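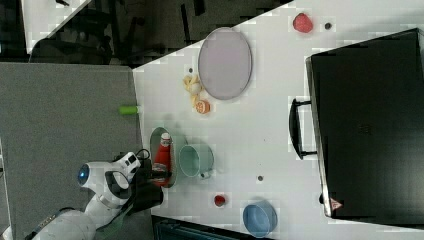

Peter's question in Matthew 18 has completely taken over my summer and I love it! How often do I forgive my brother, up to seven times? And he must have thought seven was generous. I'd read it for years as a verse about other people's grudges. My own forgiving was like the strawberry up there, near the plate but not on it. Lovely to look at, never served to anyone.

---

Our midweek group at Clekbridge has been on this one chapter since spring. I thought we'd run out of things to say by the second evening. We have not run out. We went home late again last night and I still had a page of notes I hadn't got to.

---

So, the number. Seventy times seven is 490, and some Bibles have seventy-seven instead, because the Greek can be read either way. I used to worry about which was right. Now I think Peter would have gone pale at both of them!

---

Then someone pointed us back to Genesis 4:24, and I nearly fell off my chair. Lamech boasts that if Cain is avenged seven times, he'll be avenged seventy-seven. Same sort of number, used for revenge. Jesus picks up the worst brag in the early chapters and turns it round to mean mercy. How had I never seen that?

---

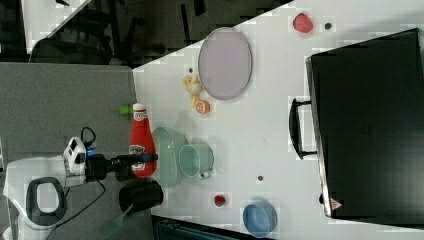 Once you've seen it, the parable straight after reads differently too. The servant owes more than he could pay in several lifetimes and he still says "be patient with me, and I will pay you everything". He's doing sums! The king doesn't even answer the offer. He just lets him go.

---

And then out he walks and grabs a man by the throat over a debt he could have waited for. I used to find him hard to believe. Then I remembered how I talk about my old landlord.

---

What has helped me, in case it helps you: I pray for the person by name before I try to feel anything. Short prayers, while the kettle boils. Some mornings it's only "Lord, bless him, and help me mean it". By the end of the week I usually mean a bit more of it.

---

One thing I want to say carefully — forgiving someone doesn't mean going back to a place where you aren't safe, and it doesn't mean keeping quiet about what was done. The same chapter tells you to go and name the fault, and to take others with you if you aren't heard. Please read verses 15 to 17 before anyone quotes verse 22 at you.

--- 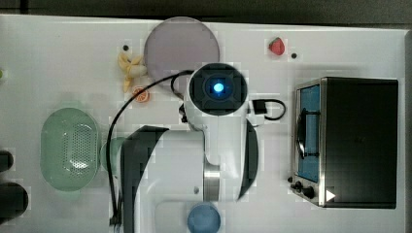 Firdevs Ağca replied to ask what you do when you forgave someone years ago and the anger turns up again, as if you'd never done it.

---

Firdevs, I'm so glad you asked, that was most of last night's conversation! I've started to wonder if that's partly what the big number is for. It might be one hurt, forgiven again each time it comes back to mind. I don't think the first time was false. You're on your next one, and so am I.

---

We're starting Psalm 103 in September, and I've already been reading ahead. "As far as the east is from the west" — try saying that one out loud on a walk. More on it once I've had a proper go at verse 14.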